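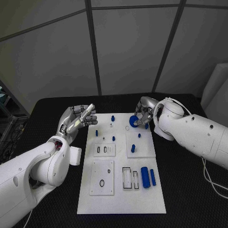
Two arms over the board, blue disc on the right.

I've been reading up on Anero, an island you reach by ferry from Lotbridge in 2 hours. It is 32 square miles, mostly grazing land, with one paved road. 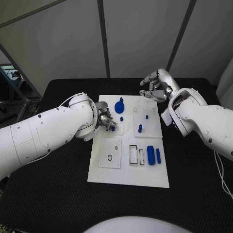 Anero has two languages, and the split follows the hills. People in the south speak a dialect close to the mainland one. Northern speech keeps older vowels, and its word for "pinch" also covers holding any small thing in the fingertips, like the blue peg in that metal hand.

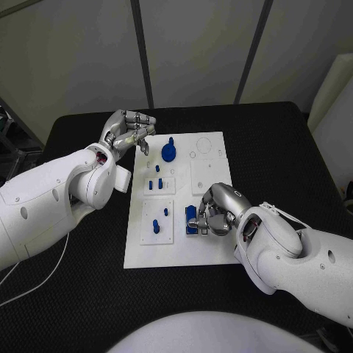
Getting to Skuscombe

The bus runs on Saturday only - 20 minutes from the dock.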